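Why Does Soap Make Bubbles, and What Is It Doing to Your Skin?

By Mairéad Geraghty

If you have ever stood at the bathroom sink making a beard out of foam when you were meant to be washing your hands (I did it again last night, and I am a grown-up), then you have already started on today's question.

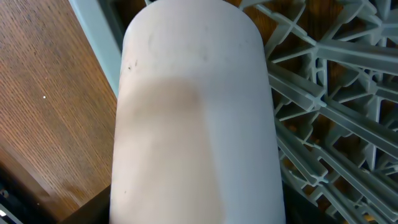

Let's begin with the dirt, then. Quite a lot of the muck on your hands isn't dry and dusty at all. It's mixed up with oil. Some of that oil comes from things you touch, like chips and bicycle chains, and some of it comes from you! Your skin makes its own oil, called sebum (say it "SEE-bum", and yes, you may giggle, everybody in my class does). Sebum helps to keep your skin soft and stops it drying out, so we want to keep a fair bit of it. The trouble is that dirt and germs stick to oil very nicely.

Now, oil and water don't mix. Pour a spoonful of cooking oil into a glass of water and give it a good stir. Leave it for a little while and up comes the oil again, sitting on top in a yellow layer. So if your hands are greasy and you only use water, most of the water just slides over the grease and runs off down the plughole.

This is where soap comes in. Soap is made of tiny, tiny pieces called molecules, far too small to see, and each one is shaped a bit like a tadpole. The head loves water. The tail can't stand water but loves oil. When you rub soap on your hands, all the tails dive into the grease and all the heads stay outside in the water, until each little blob of oil has a ring of tadpoles round it. Scientists call that a micelle (my-SELL). The rinsing water grabs hold of the heads and away the whole lot goes, oil and dirt and germs together.

And the bubbles? A bubble is a pocket of air with a very thin skin of water round it, and that skin is like a sandwich: soap, then water, then soap again. Plain water pulls itself together too tightly to stretch out like that. Soap loosens it. Boris Kneževič, aged nine, wrote to ask me whether more bubbles means cleaner hands, and I'm sorry to say it doesn't, Boris. Some soaps hardly foam at all and clean very well.

Something to try at home

You will need a shallow dish of water, some ground pepper and a drop of washing-up liquid. Ask a grown-up before you raid the kitchen.

Sprinkle the pepper over the water so it floats. Put a clean finger in the middle and see what happens (not much). Now dab a little washing-up liquid on your fingertip and touch the water again. Whoosh! The pepper rushes off to the sides, and that's the soap loosening the water's pull, just as it does in a bubble.

Can you wash too much?

You can, a little. Soap can't tell the difference between grease from your bike and the oil your skin would like to keep, so lots of washing can leave your hands tight and itchy, especially in winter. Warm water is kinder than hot. Pat your hands dry, get in between your fingers, and rub in 2 small blobs of hand cream if they feel rough.

Words to remember: sebum, molecule, micelle.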